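Last updated May 15, 2019

I've been fixing up office computers for 13 years, and I have the wrists to show for it. So when our shop brought in the Cever, I was the loudest person at the table saying I did not want one. Gumaro Serrano still brings that up. Fair enough, Gumaro!

I've now worked beside it for 4 months and I think I'm ready to write a proper review, from the bench side and not the front office side (they'll have their own opinions, and they can type them up themselves).

First, what you get. The Cever is a bench cell sold for computer refurbishing, with two arms, a gripper, the slatted aluminum table and the Puma software that tells it all what to do. Ours lives in the back of the Flerkesbridge shop, where we take in retired desktops, swap what needs swapping and send them out to schools. Drives are most of the work, and drives are what we bought it for. Old ones out, wiped ones in, over and over, all day long. If you've ever done 41 towers in a shift you know what your thumb feels like by the end of it.

So how is it? Pretty good at drives! It's slower than me on a single machine, and I'll admit I raced it the first week and was very pleased with myself. But I slow down after lunch and it doesn't, and by closing time the stacks come out close to even. It's gentle with the plastic carriers too, which is more than I can say for myself when I'm hungry.

Cables are where it loses a star. Anything floppy that has drifted across a drive bay will stop it, and then it sits there with a polite little message on the screen until one of us comes over and tucks the thing out of the way. Yhon Carhuamaca got into the habit of tidying the wiring before a tower ever goes on the table, and that helped more than the last Puma update did. The update did fix the beeping — thank goodness — but it also moved the pause button to a second menu, and I'd like a word with whoever thought of that.

Now the part people email me about: did anybody lose their job? Not here. What did change is what we do all day. I used to be drives, drives, drives. These days I do testing and the oddball machines, the ones with a weird fault that takes an hour of poking at, and I like that a lot better. Yeison Sotelo does not. He liked drive days, he'd put his headphones on and be happy as a clam, and now he gets interrupted every time the cell wants a hand. I think that's a real cost and the brochure sure doesn't mention it. We also went two weeks with no idea who was supposed to answer it when it stopped, so we all kind of looked at each other. Make a rota before yours arrives.

Would I buy it again? For a shop our size, yes, if the price holds. Four stars out of five, and I'd go higher if they put the pause button back.
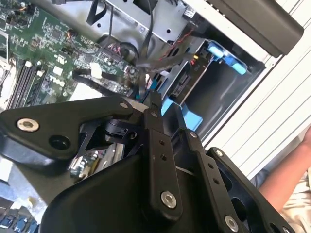
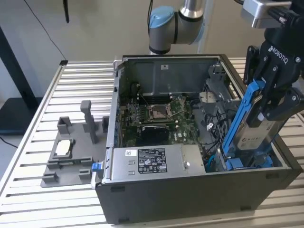
Posted by Do-yoon Song | Bench Reviews

Both of those are the Dell towers, the sort we see the most of, with the gripper in at the drive end. The blue plastic carrier holds the drive, and in the second picture the gripper has one by its fingers on the way into the bay. Look at all the cable in there, too, and you'll see why Yhon tidies first.

I'm planning to add a bit in June once we've tried it on the small form factor machines. Osamu Kuroda over at Prollomum has had his running on those for a while and says the shallow cases need a different table setup, so I'll report back on how long that takes to switch over and whether I end up doing it by hand anyway.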